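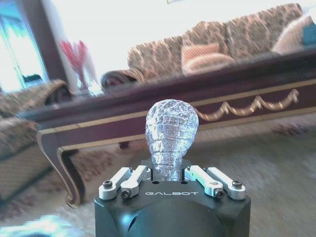 Applications for the evening teacher certification course at the Wilametti Institute of Education close in April, and the institute's head of admissions expects more of them than last year. In the last round, 3460 people applied and 271 were offered a place.

The head of admissions spoke to us at the institute's main office in Numden. She has worked there for nine years and took over admissions after the entrance test was moved from paper to computer.

"The first question people ask is what it costs to apply," she said. "The fee is 200, the same as last year, and it covers one sitting of the test. If you miss your sitting without telling us, you pay again. People get upset about that, and I understand it, but the room and the examiners have been booked."

Applicants who write to the office at least a week before the test can change their date once at no charge.

The test has a reading section, a mathematics section and a short essay. Asked whether the essay would be dropped, as some applicants had heard, she said it would stay.

"There was talk of it two years ago. The department looked at the marks and found that the essay told us more about how people did in their first teaching placement than the mathematics did. So it stays. What has changed is the time. They get ten more minutes."

Essays are read by two markers who do not see the applicant's name. If the two marks are far apart, a third person reads the paper. Until last year the third reading was only done on appeal.

"We had too many appeals, and a good share of them were justified," she said. "I would sooner do the work before the results go out."

Results will be posted on the institute's website under the applicant's number. Letters will no longer be mailed, except to people who ask for one on the form.

The institute has two test centers, one in Numden and one in Veltton. The Veltton center is in the Halilović building on the east side of town, a short walk from the bus station. She said it fills up first every year, and that people who live between the two towns should put down Numden.

"The test is the same and it is marked by the same people. There is a story going around that Veltton is easier. I have no idea where it started."

On the number of places, she was less definite. The institute has asked for money to run a second evening group, but the request has not been answered.

"I can't promise places I don't have. If we get the second group, we will go down the list from the same test. Those people won't have to apply again."

She also asked applicants to check their documents before sending them. The most common mistake is a diploma copy without the page of grades. The office will write once to ask for a missing page, and after the deadline the file is closed.

The admissions office will shut at noon on Fri 25 December and open again after the holidays. Forms can be sent through the website during the break.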